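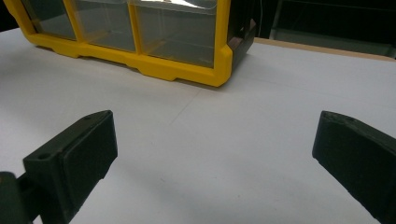
Leonie Böttcher had made the tea before I got my coat off, and she was talking about her brother before it had cooled. He died in January, in Dravcombe, 700 miles from the house where they grew up.

"I still save things up to tell him," she said, laughing a little. "Silly things! The price of plums."

She has kept a blog through all of it, mostly late at night, and the entries are short and plain and (to me, anyway) very hard to read in one go.
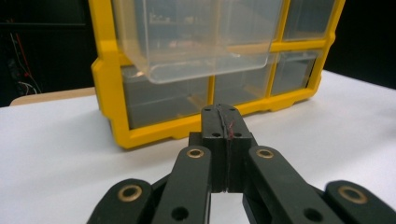
It was an old friend, Tuncay Dursun, who got her writing. He called every evening for 12 weeks, and some evenings neither of them said much. "He'd put the phone down on the counter and cook," she told me. "I could hear the onions going, and I'd sit there and type."

Does it help? She thought for a good long while, turning her cup around.

"It gives the evening somewhere to go," she said, and then she asked if I'd like more tea.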